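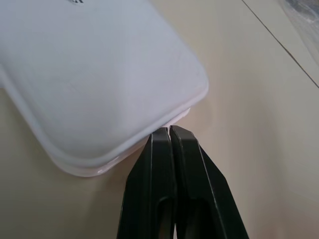 Sunday, November 5, 2023

Okay friends, a long one tonight, so get your tea. A few of you asked what I mean when I say we're "collecting" for the Cerna set, and I keep giving the short answer, so let me try the longer one.

1/ One example is one person driving the arms through one small task, start to finish, with every camera recording. Then you shuffle the things on the table and do it again. And again! We want 2,000 good ones and as of Friday we have 876.

2/ The word "good" is carrying a lot there. Bianka Szénási goes through everything we record, bless her, and in October she threw out 91 of mine — mostly because I hesitated so long before a grasp that the model would have learned to dither just like me.
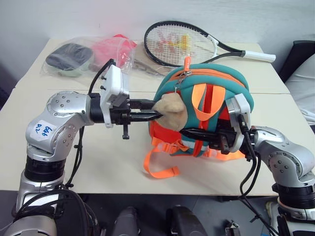 3/ Soft things are what I dread and love the most. A hard lid has an edge and the edge stays where you left it, but plush and straps and zipper pulls shift every time you so much as breathe near them, so no two tries ever come out alike (wonderful for the data, hard on the shoulders).

4/ Ajith Joseph asked me whether we should keep the fumbles. I think yes, some of them, as long as the person recovers and finishes. A learner that has only seen perfect grasps has no idea what to do after a bad one.

5/ We have 4 operators now and you can tell us apart by our wrists — Seo-ah goes in low, I come from the side. More styles, please! If you've got steady hands and a free afternoon, my messages are open.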